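**To:** housing-staff list
**From:** Faizal Entili, Residence Services, Nernley Hall
**Date:** 20 March 2025
**Subject:** Re: Knitwear in the linen room and on guest beds

Dear colleagues,

Thank you to those who wrote after the last circular. I am replying to the full list, as the question from Clarnley House affects every building. The original message is quoted for reference.

> From: Kári Gunnlaugsson, Clarnley House
>
> Dear Faizal,
>
> The revised folding sheet covers shirts, towels and bedding, but it says nothing on sweaters and other knits. Our evening staff have been placing them on hangers, and two residents have complained of stretched shoulders. May we have a written instruction? Please also confirm whether knits may be laid out on a made bed, or whether the folding table is required. Our table is 6 feet long and is usually covered with sheets by noon.
>
> With thanks,
> Kári

The following applies in all buildings with effect from Monday. It replaces paragraph 8 of the November circular.

## 1. Where knits may be folded

A made bed is an acceptable surface, provided the cover is clean and the resident's other belongings have been moved to the chair or desk. The folding table remains the first choice when it is free. Knits should not be folded on the floor, on a radiator cover or over the back of a chair.

Begin by spreading the garment with its full width open. Soft, fuzzy knits tend to gather into rolls along one side, and these need to be opened out by hand before any fold is made. Lift the bunched part and lower it again; do not drag it across the cover. Light diagonal creases in the body of the garment will settle and do not require pressing.

A red knit on the bed, partly spread, with one side still to be opened out: 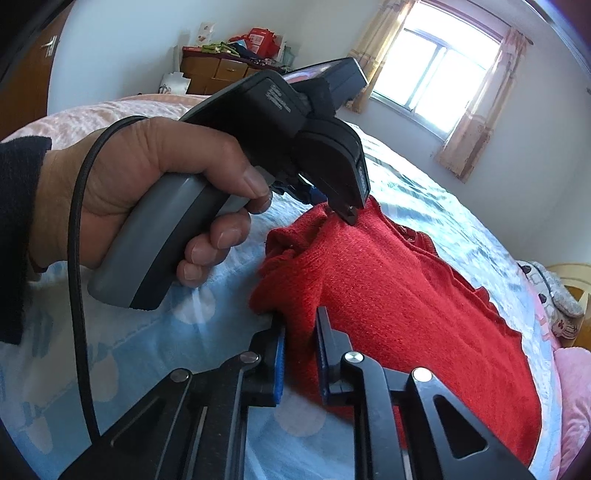 ## 2. Folding

Fold each sleeve across the back, then bring the hem up to the shoulders in two even turns. Where an edge is wavy or ruffled, leave it in its natural line. Patterned trim should finish on the inside of the fold. Please do not use the plastic folding boards on knits, as they were supplied for shirts.

## 3. Storage and return

Folded knits go on the open shelves in the linen room, stacked no more than six high, with the heaviest at the bottom. Hangers are no longer to be used for this purpose. Items without a name label should be entered in the Lau book with the room number and held at the desk.

The Sisden order of 300 paper bands has been received and is in Room 373. Each building may collect its share during normal desk hours. One band is to be placed around each resident's stack.

Questions on the above may be sent to this list. Kári, please let me know separately whether Clarnley still requires a second table, and I will add it to the spring request.

Yours sincerely,

Faizal Entili
Residence Services
Nernley Hall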